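水色の肌掛け、ひと月使ってみた感想

寝具のレビューは久しぶりです。前に枕の話を書いたらコメントで「掛けるほうも書いて」と言われていたので、今回は肌掛けです。Begovićというブランドの、薄手の水色のやつ。うちではもうこれなしの朝が考えられないくらい気に入っていて、少し長くなりますがお付き合いください!

買ったのはHedalholmという寝具の通販で、値段は2559円。正直この値段なので期待はそこそこでした。箱を開けて広げて、もともと使っていたピンクの花柄のキルトに重ねてみたら、色の相性がものすごくいいんです。青い花の模様が入ったピンクなので、淡い水色がすっとなじむ。並べて買ったわけでもないのに、セットみたいな顔をしてくれます。 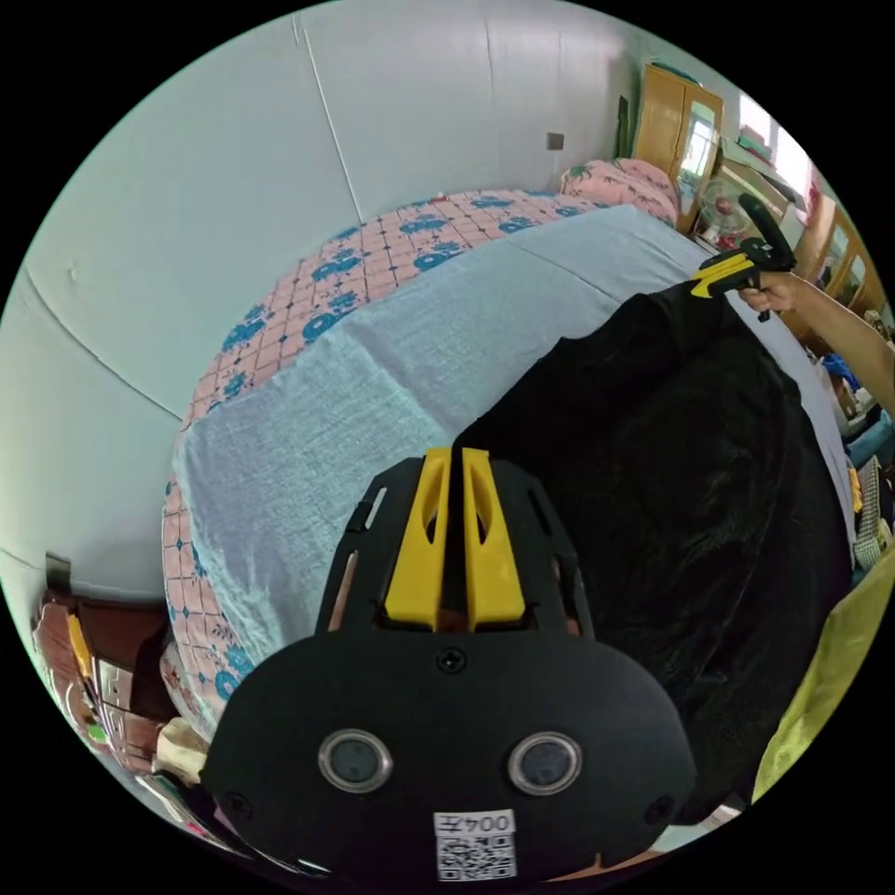

最終更新:12月(洗濯後の様子を追記しました)

まず手ざわり。つるつるではなく、かといって起毛のもこもこでもなく、その中間くらいのやわらかさです。頬に当たっても気にならないし、寝返りのときに体にまとわりつく感じもありません。私は寝相が悪くて、朝になると掛けものがだいたい床に落ちている人間なんですが、これはわりとベッドの上に残っています。重さは300グラムくらい軽い前の肌掛けと比べて、少しだけ「乗っている」感じがあるほう。この少しだけが私にはちょうどよくて、寝つきまで良くなった気がします(気のせいかもしれません)。

しわについて。薄いのでしわは出ます。ぴしっとホテルみたいに仕上げたい人には向かないと思います。ただ私は、ふわっと波打っているくらいが好きで、朝はさっと手でならして終わり。角を持って一度ばさっと振り、足元から頭のほうへ手のひらですべらせていくと、大きな折れ目はだいぶ落ち着きます。端をきちんと折り込むより、片側をちょっと垂らして下のピンクを見せるのが最近のお気に入りです。

もうひとつ書いておきたいのが、ベッドの上が作業台としてすごく使いやすくなったこと。洗濯ものをたたむ場所がなくて、いつもベッドの上でやっているんですが、花柄の上だと黒い服も紺の服もごちゃっとして見えるんですよね。水色の無地を敷いてからは、黒い服を一枚置いただけで形がはっきりわかる。袖の向きもすぐ見えるし、ほこりがついているのも見つけやすい。肌掛けのレビューで言うことじゃない気もしますが、毎日のことなので私にはこれが大きかったです。
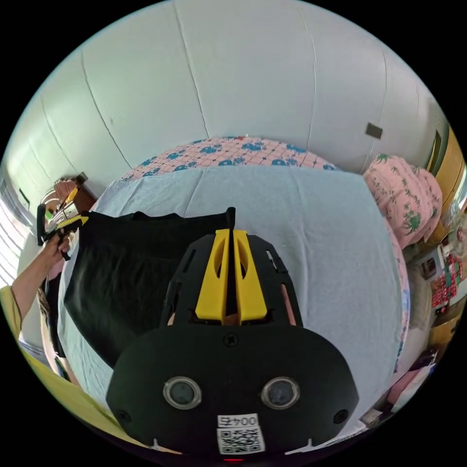
水色の上に黒い服を広げて。右奥に丸まっているのはヤシの木柄のブランケットです。

ヤシの木柄のブランケットはDrustitzのもので、こちらは真冬用に残してあります。ピンクに緑の柄でかなりにぎやかなので、出しっぱなしだと部屋がお祭りみたいになるんですが、水色が間に入ると不思議と落ち着きます。寒い夜は肌掛けの上にこれを重ねて二枚。順番を逆にするとヤシの木のほうがすべって落ちるので、肌掛けが下です。

洗濯は今のところ三回。ネットに入れて普通コースで洗いました。タグには綿97%と書いてあって、残りは化繊だそうです。縮みは見た感じわかりません。色も今のところそのまま。乾くのはかなり早く、昼前に干して夕方には取り込めました。一回目だけ糸くずが少し出たので、黒い服とは別に洗うことをおすすめします。私は一緒に洗って、やってしまったと思いました。

気になるところも書いておきます。縫い目の角がひとつ、買ったときから少し浮いていました。使うのに困るほどではなく、自分で二針縫っておしまい。それから水色は届いてみると商品ページの色より淡いです。私は淡いほうが好みなので当たりでしたが、はっきりした青がほしい人は注意してください。あと、収納袋が付いていません。たたむと小さくなるので、うちは枕カバーに入れて棚に置くつもりです。
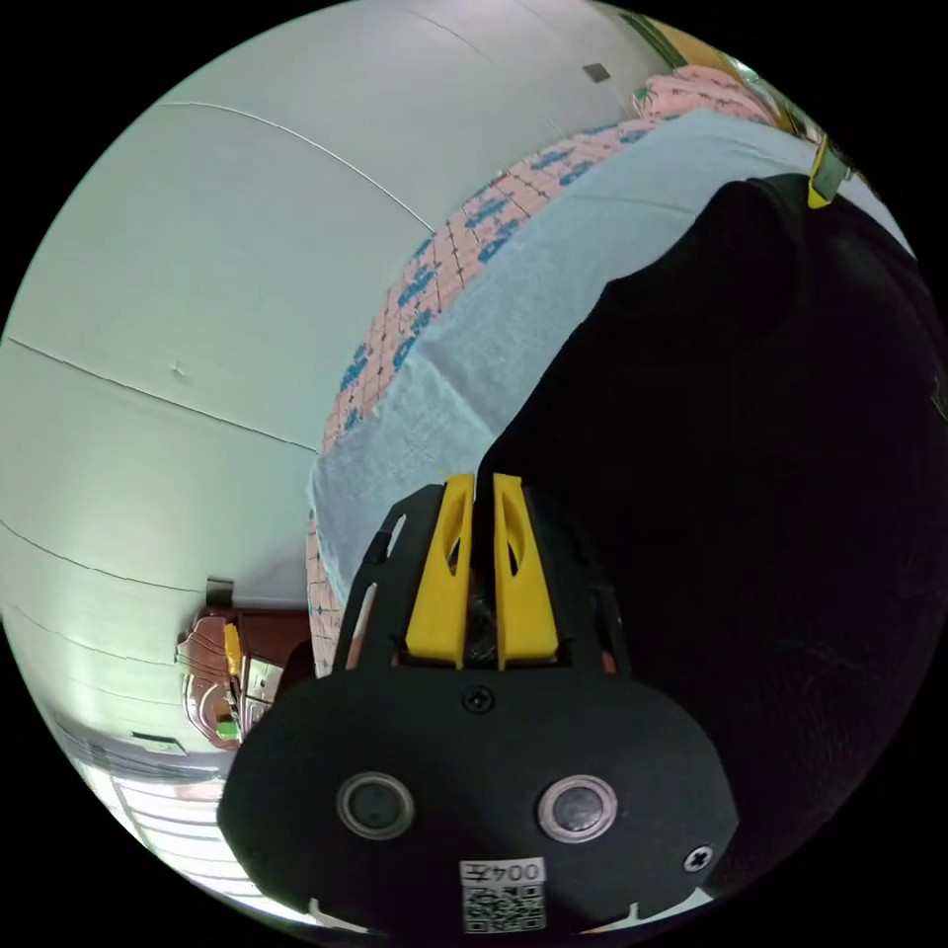 ベッドの手前側に掛けた淡い水色の部分。黒い服のそばだと、より明るく見えます。

友人のTarun Srivastavaさんにもすすめたところ、Flevilvilleの自宅用にグレーを買ったそうで、「昼寝が長くなって困る」と返事が来ました。わかります。私も昼の三時ごろに五分だけのつもりで横になって、気づくと外が暗くなっています。

点数は100点満点なら、角の縫い目のぶんだけ引いて97点。次は同じシリーズの枕カバーを試すつもりで、色はグレーにするか水色でそろえるか、まだ迷っています。使っている方がいたら、洗ったあとの色の変わり方を教えてください!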